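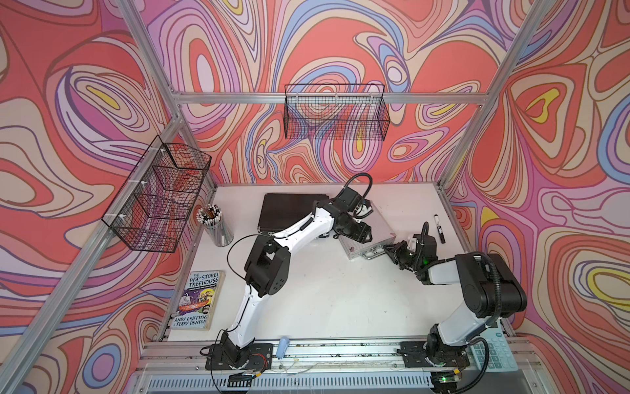 Petkov Theatre - Premises and Event Safety Checklist
Event: public preview of Dreketti, with press line in the foyer and cast talk after the film
Organiser: Fistik
Sound and stage power: Nurimix
Date of inspection: June 22, 2023
Inspection type: walk-round with the house lights on, then a repeat of the aisles and exits with the lights at film level

Results are entered as OK, OK with comment, ACTION or N/A. Anything marked ACTION has to be closed before the doors open to the public. OK with comment means the item can go ahead as it is, but the comment should be read by whoever runs that area on the night.

The last full check of the building was in November, before the short film weekend. Items left over from it are noted where they apply.

Arrival and front of house

Pavement outside main doors clear and level - OK
Barriers for press line available and undamaged - OK with comment
One barrier foot is bent and rocks on the tiles. Use it at the wall end, where no one will lean on it.

Queue route agreed and marked - ACTION
The plan sent by Fistik has the public queue and the cast cars using the same kerb. The queue must go to the left of the doors and down the side street. Revised plan needed, with the change passed to the door staff.

Main doors open fully and hold open - OK
Door mats flat, edges down - OK
Carpet for press line fixed along both edges - ACTION
It had been laid but only taped at the ends. Tape the full length on both sides. The join in front of the ticket desk also needs tape, as it has a lip which catches a shoe.

Backdrop board stable - OK with comment
The board stands up by itself and did not move when pushed at shoulder height. It has no weights on the rear feet. Bags are in the cloakroom cupboard and should go on before photographers arrive, as they tend to back into it.

Foyer lighting working - OK
Two lamps over the stairs were out in November and have been replaced.

Cloakroom counter and rail secure - OK
Ticket desk cables out of the walkway - OK
Water available for people queueing - OK with comment
If the evening is warm, a second table will be wanted outside. There is room for it beside the poster case.

Auditorium

Capacity confirmed - OK with comment
The licence for this room is 565 seated. The guest list plus public tickets must stay within that figure, and it includes cast, their guests and any press who stay for the film. Fistik has asked whether press can stand at the back. They cannot. There is no standing allowance in the main auditorium.

Seats fixed and tip-up action working - OK with comment
Three seats in the rear block do not return upright. They are taped off and have been taken off sale.

Aisles clear for full width - OK
Aisle lights working - ACTION
Lights on the right-hand aisle are fine. On the left, the strip beside the middle block flickers and goes out at film level. With the house lights up the fault does not show, so please retest in the dark after repair.

Step edges marked - OK
Some of the yellow edging is worn towards the front. Still easy to see. Put it down for the next repaint.

Wheelchair spaces clear and reachable - OK
Companion seats kept free beside wheelchair spaces - OK with comment
The reserved signs for the cast had been put on two of these seats. They were moved during the inspection. Please check they have stayed moved.

Camera position for filming the talk - OK with comment
The position agreed is the flat area behind the centre block. The tripod must not go in the cross aisle, even for a few minutes. If the operator wants a second angle it has to be hand held from a seat.

Hearing loop tested - OK
Weak in the front row near the stage, good elsewhere. Staff should offer a seat further back to anyone who needs the loop.

Temperature and air - OK
The fan noise reported by the last hirer was heard again. It is a noise complaint and does not affect the air supply.

Stage and talk set-up

Stage floor sound, no raised boards or fixings - OK
Steps to stage fixed, with handrail - ACTION
The steps on the left are fixed. The portable steps on the right are not, and there is no rail. Either fix them and fit the rail from the store, or take them away and bring everyone up from the left. Taking them away is quicker.

Front edge of stage marked with white tape - OK
Chairs for speakers stable on the stage floor - OK with comment
The high stools asked for by the publicity team were tried. They slide when someone climbs on to them in smooth shoes. Use the low armchairs.

Table for water and microphones - OK
Screen masking and curtain travel clear - OK
The curtain runs close to the back of the chairs. Chairs should go on only after the curtain has opened for the talk.

Lighting bar over stage: safety bonds fitted - OK
Nothing has been added to the bar for this event, and nothing may be added without a new check.

Haze or smoke effects - N/A
Confetti or streamers - N/A
There was a late enquiry about confetti. Refused, as it cannot be cleared from under the seats before the next morning's show.

Flight cases and empty boxes stored away from routes - OK with comment
Stack no higher than waist level in the wings. Latches to be fastened before anything is lifted, and check the handles at both ends.
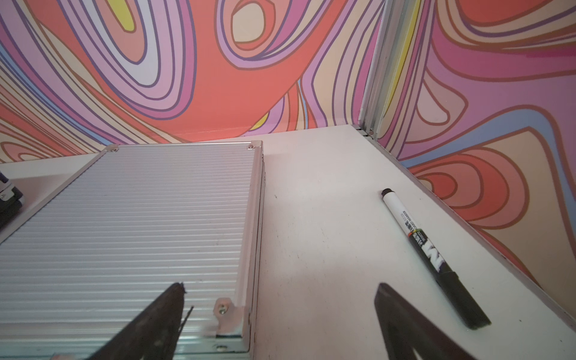

Closed aluminium case, lid side up.

Sound and electrical

Portable equipment tested and labelled - OK with comment
Nurimix supplied its test list and the labels matched on every item looked at. One extension reel had no label and was taken out of use. It belongs to the theatre and should be tested with the next batch.

Extension reels fully unwound in use - OK
Cables crossing walkways under ramps - ACTION
The run from the stage to the mixing position is more than 55 metres and follows the left wall for most of the way. It then crosses the aisle by the rear doors with no cover. Ramp needed there. The ramp must be the low type, because the wheelchair route uses the same doors.

Mixing desk position clear of exit route - OK
Desk has been turned so that the operator's chair does not back into the aisle. Leave it that way.

Radio microphones and spare batteries - OK
Used batteries go in the box in the sound store, and should not be left loose on the desk.

Sound level agreed - OK with comment
Dreketti has a loud opening and the door staff should know this before they let latecomers in. The level was set from the middle of the room and is comfortable there. It is much louder in the first rows at the sides.

Flashing light warning needed - ACTION
Fistik has confirmed that the night club section has strobe lighting. No warning sign had been made. Put a sign at the main doors and one at each auditorium door, and add a line to the welcome announcement.

Projection room tidy, no storage against lamp housing - OK
Projection room extinguisher present and in date - OK

Fire and evacuation

Alarm panel healthy, no faults showing - OK
Extinguishers in place and in date - OK with comment
The one in the foyer had been put behind the backdrop board. It is back on its bracket. The board has to stand far enough forward for a person to reach it.

Exit doors open with one push - ACTION
All do except the rear right, which needs a hard shove. It drags on the outside step. Same door, same fault as in November, when it was planed at the bottom. It needs a proper repair, and until that is done a steward has to be posted at it for the whole event.

Exit signs lit - OK
Emergency lighting tested - OK
Outside of exits clear - OK with comment
Bins had been left partly across the yard gate. Moved during the inspection. The yard gate itself must be unlocked from the time the doors open until the building is empty.

Assembly point signed and free of vehicles - OK with comment
Cast cars are not to wait in the rear yard. This was on the parking plan sent round at the start of the week and has to come off it.

Stewards briefed on evacuation - ACTION
Briefing to take place before doors. The stewards brought in by Fistik have not worked here before and should walk every route once.

Announcement script ready - OK
Lift signed not for use in a fire - OK
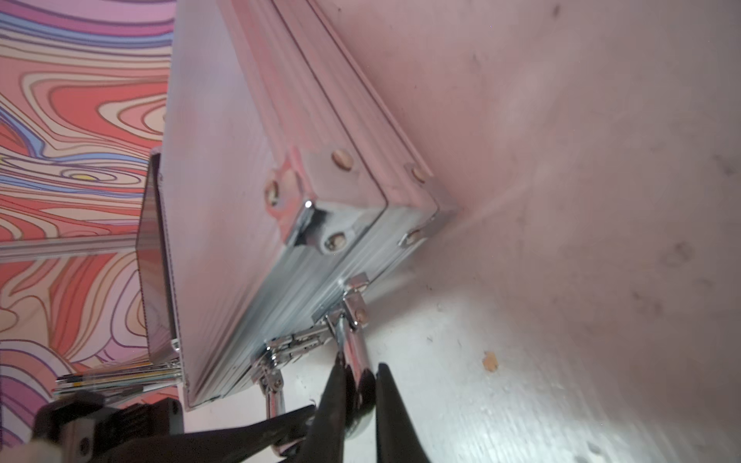

Guests, press and crowd

Press line width - OK
Photographers to use one side only. No steps or small ladders, including their own.

Route for cast from cars to foyer - OK with comment
Short and covered. The front barrier should have a gap that can be opened by a steward, in case a guest needs to get back out quickly.

Autograph signing - ACTION
Listed on the running order as taking place in the foyer while the public come in. The foyer is not wide enough for both. Move the signing outside, to the right of the doors, or do it after the talk.

Bag checks - OK
Tables to stand inside the line of the doors so that the pavement stays clear.

First aid cover - OK with comment
First aid room is open, stocked and has a working phone. The couch cover is torn and should be changed.

Quiet room for guests - OK
Lost child procedure - OK
The film carries an adult rating but the press line is in view of the street, so the procedure still applies.

Toilets clean, lit, floors dry - OK
Leaving at the end - OK with comment
Hold the cast on stage until the front rows have cleared, then take them out by the stage door. Last time both groups met on the stairs.

Bar and catering

Glass kept out of auditorium - OK
Plastic cups only past the auditorium doors. Includes guests of the organiser.

Hot food - N/A
Allergy list displayed for canapés - ACTION
List had been sent by the caterer but not printed.

Ice bucket stands away from stair head - OK
Spill kit behind bar - OK

Result

The event may go ahead once every item marked ACTION has been closed and ticked on the duty manager's copy. The portable steps, the cable ramp and the left aisle light need the most time and should be started first. The rear right exit door stays on the list after the event and should be reported to the building owner as a repeat fault.

Keep this sheet at the box office until the building is empty, then file it with the November one.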